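Owl pellets from the Ghaffari barn, first batch opened!
Birding & Field Notes > Owls and Raptors

marshwren_meg
2018-12-09
So excited to finally post this. The family that owns the old Ghaffari barn out past Clostwood let me in to collect under the beam where the barn owl roosts, and I came home with 17 whole pellets plus a bag of crumbly bits I couldn't assign to anything. I've opened 10 of the whole ones so far, soaking them in warm water with a drop of dish soap and teasing them apart with tweezers. Mostly voles, just like everyone said, but there are three skulls with dark reddish tips on the teeth, which I'm calling shrews, and one tiny bird skull with a short thick bill!! House sparrow? The barn is full of them. I had no idea this would be so much fun, I was up way past my bedtime.

tailfeathers
Oh, this is great. Red-tipped teeth means shrew, you're safe there. Can you tell how big they are? Short-tailed shrew skulls are a lot chunkier than the others, and once you've had one of each in your hand you won't mix them up again.

On the sparrow, a thick bill narrows it down to a lot of things. Check the size against a junco before you write it in.

pocketlens
Please stop soaking them! I know every school handout tells you to, but you lose the little stuff. The jaws of small shrews float off in the fur soup and go down the sink. I do all mine dry with a dissecting needle and a soft brush. Slower, yes, but I have done 120 from the one roost at Canaser and hardly broke a skull.

marshwren_meg
Two of the shrews are definitely chunky, the third is a little thing. Going to measure all three tonight. And I did pour the water through a tea strainer, so I hope I didn't lose much...

old_grebe
I'm going to stick up for soaking. Old pellets that have sat on a barn floor all summer are like felt, and picking at those dry is how you snap the cheekbones off. Fresh ones, fine, go dry. I've been doing both for years and my totals come out the same either way. What does matter is freezing them for a few days first, or you'll have clothes moths in your sweaters. Ask my wife.

pocketlens
Your totals come out the same if you count skulls. Mine don't if I count lower jaws, and pairs of lower jaws are how you catch the animals whose skull got crushed. Agree on the moths.

tailfeathers
You two had this argument last winter, ha. Meg, get yourself the vole and mouse key by Nigel Oakley if your library can find it. It's a little stapled booklet called Stirudico, and the drawings of the molars are wonderful. The meadow vole and the woodland vole pages alone are worth the trip. It doesn't do birds, though.

marshwren_meg
Found the Stirudico booklet, the library is pulling it for me! Measured the shrews too: two short-tailed, and one I'm leaving as "small shrew" until I know more. Bird skull is too big for a junco and matches the house sparrow drawings pretty well. I'd still love for someone else to look at it.

old_grebe
Bring it to the winter meeting. And write down which pellet each thing came out of, even if you think you'll never care. I have a shoebox of lovely loose skulls from when I started and they're no good to me at all.

newtohawks
Jumping in because I want to try this with my daughter after the holidays. We have a stand of pines with white splashes all down the trunks and pellets underneath, so I'm guessing long-eared? What do I need besides tweezers?
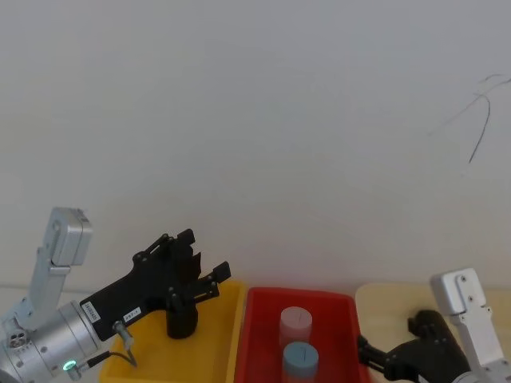

pocketlens
Long-eared pellets are a terrific place to start, smaller and grayer than barn owl, and in December you may have several birds in one stand, so collect fast and don't hang around under them or they'll leave. Besides tweezers you want a needle, a soft brush, a hand lens and some 30 little envelopes for the finished ones. For work surfaces I like two plastic trays next to each other, a low-walled yellow one for the whole pellet and a red one with taller, sloping sides and a flat bottom for the bones, and the different colors mean a kid always knows which is which. White paper under the skulls when you get to the teeth. Then post what you find, even if it's all voles, I never get tired of voles!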